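Carrasco Tie-in Fiction Program
Progress report to the Plirimton Fund, period ending June

1. Status

The anthology (working title Asilura: Harbour Stories) is on schedule for delivery to the licensor in September. The two follow-on novels are behind by one month. Spending is within the approved budget on all lines except permissions.

2. Anthology

The open call closed in March with 100 submissions. Each was read twice, without author names. 37 went to a second reading and 14 were bought. Contracts are signed for all but one; the remaining author has asked for a change to the audio rights clause, and the licensor has yet to reply.

Line edits are finished on nine stories. Average length is above the guideline, mainly through two long pieces set in the Misside district. One will be trimmed. The other will run at full length and close the book.

3. Licensor approvals

Approvals remain the slowest step. Turnaround was planned at 4 weeks per batch and has been closer to six. The usual queries concern continuity: rank titles, the date of the Misside flood, and whether the ferry service was running in the second game. We now send a one-page continuity note with each story, and the last batch came back with fewer queries.

Two stories were returned for using a character reserved for the next game. Both authors have agreed to rewrite with a new lead and will be paid a revision fee from the contingency line.

4. Novels

Outlines for both novels have been approved. The first manuscript stands at roughly 60 per cent of its contracted length. The second author started late owing to a prior contract, and we ask that the delivery milestone be moved from October to November. No extra funds are requested.

5. Budget

Author advances and editing are on target. Permissions are over because song lyrics quoted in one story had to be cleared at a higher rate than quoted. The lyrics have been cut from a second story. Cover art has been commissioned and the first instalment paid.

6. Next period

Complete line edits, send the final batch for approval, and begin copy-editing. The next report will include a proposed print run.
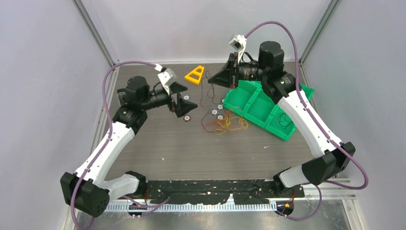
Two robot arms at a wood-grain tabletop.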